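Sponsorship ledger: shirt sponsor installment posted twice after contract amendment
Product: Bavlow Club Accounts, sponsorship module
Customer: Jurnley FC
Opened by: Ivone Evangelista, club finance
Severity: Medium
Status: Resolved, template change pending

Initial report
The April income report shows shirt sponsor revenue 3000 higher than the signed contract with Kuo. The bank feed is correct. The sponsor paid once and the money arrived once. The difference appears only in the sponsorship ledger and in the season forecast that reads from it. Closing and reopening the period does not change the total.

Contract setup as entered by the customer:
Sponsor: Kuo
Category: main shirt
Payment plan: 8 equal installments of 3000
Performance bonus: 100 per home win, settled at season end
Amendments: 2

Support, first response
Reproduced on a copy of the customer's data. The contract has two amendments on file. The first moved the due date of installment 5. The second changed the sponsor's billing address. After the second amendment was saved, installment 5 existed under both the old and the new due date, each with a separate posting ID. Neither entry is flagged as a duplicate because the check compares due dates and not installment numbers.

Asked the customer to export the payment plan as CSV and to confirm whether the second amendment was saved from the contract page or from the Wison connector.

Customer reply
Saved from the connector. CSV attached. The bonus line looks right and I have not touched it. Our board pack goes out before the next home game and I would prefer not to hand-correct the forecast if the ledger can be fixed.

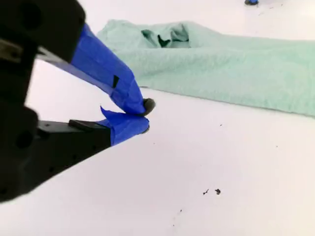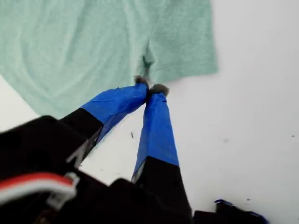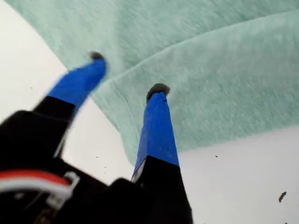
The CSV confirms the cause. Wison sends the full payment plan on every save, including the original due dates, and the ledger treats an unmatched date as a new installment. Installment 5 is listed with status Posted on one row and Deferred on the other. Note that the two statuses are hard to tell apart on screen: Posted is white, and Deferred is a pale green close to the cloth in the last picture, which washes out on a bright monitor. Use the Status column in the export when checking rows.

Workaround
1. Open Contract, then Payment plan, and turn on Show superseded rows.
2. Select the installment 5 row with the original due date.
3. Choose Void posting. Do not use Delete - it removes the row but leaves the forecast entry in place.
4. Run Rebuild forecast for the current season.
5. Compare the sponsor total against the bank feed.

Customer reply
Steps 1 to 5 done. Ledger now matches the bank. Forecast was still high after the first rebuild and came down after I signed out and ran it again.

Support
The second rebuild was needed due to a cached session total. Logged separately.

Fix
Duplicate check changed to match on contract ID plus installment number. Amendments that arrive through the connector now update the existing row. Existing duplicates are not cleaned up automatically, so other contracts amended through Wison this season should be checked by hand with the steps listed earlier. The darker Deferred color is waiting on the next report template release.

Ticket left open for the template change only.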